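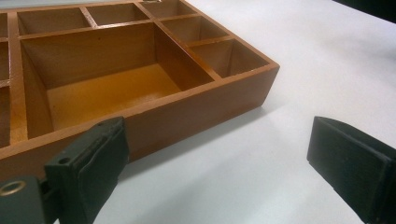 Symonenko wrote to us that the pad had crept sideways on the finger and the tray wall slid out of the grip with no warning from the controller, and asked whether the whole finger had to be replaced or only the pad.

Only the pad, in most cases. The kit on this page is the repair.

Products > Grippers > Ellosum > Spares and service kits > Pad kit 1398

January. Fernanda Pacheco, Briletti service desk

Ellosum pad kit 1398

Replacement pads for the Ellosum two-finger gripper, hand-held and arm-mounted versions. Replaces the glued pads fitted at the factory. The new pads are held by a clamp plate as well as adhesive.

What goes wrong

The adhesive under the original pad softens when the gripper is used for long runs at high closing force. The pad then shifts on the finger face when the load pulls sideways. Lifting a divided wooden tray by one wall is a typical case: the grip is on one side and the weight is on the other, so the wall twisted the pad a little on every lift.

The controller does not detect this. It reads finger position and motor current, and both look normal while the pad is moving. The first sign is usually a dropped part. Two customers reported a drop from shoulder height. One of the trays landed on an operator's foot.

Which units are affected

All Ellosum grippers with glued pads, whatever the version. Units built at the Brercombe plant after the change already have the clamp plate and do not need this kit. Look for the edge of a thin steel plate at the base of the pad. If there is no plate, the pad is glued only.

Until the kit is fitted

Set the closing force to 40 N or less. Do not lift anything above waist height. Keep hands and feet out from under the load, including during teaching and data recording with the hand-held version. Check both pads at the start of each shift by pushing them sideways with a thumb. A pad that moves at all is finished, and the gripper should be tagged out. Do not re-glue it. We have tested several household and workshop adhesives and none of them held.

In the kit

Pads, left and right
Clamp plates, left and right
4 screws with thread lock applied
Adhesive film, precut
Cleaning wipes

A torque driver is needed and is not supplied.

Fitting

Disconnect power and wait for the status light to go out. Open the fingers by hand. Peel off the old pads and clean the finger faces until no residue is left. Apply the film, seat the pad against the lower lip, then fit the clamp plate and tighten the screws evenly. Leave the gripper open for an hour before use.

Run the grip calibration afterward. The new pads are slightly thicker, and with the old calibration the gripper will close too hard on thin walls. This can crack light wood and was the cause of three returns that we first took for a motor fault.

Service interval

Inspect the pads every 1000 cycles. The cycle counter is under Maintenance in the controller menu and has to be reset by hand once the kit is in.

Ordering

The kit is free for affected units under warranty. Send the serial number and a photo of both pads to the service desk. Outside warranty it is sold singly. Return the old pads in the same box if you can; we are still collecting them.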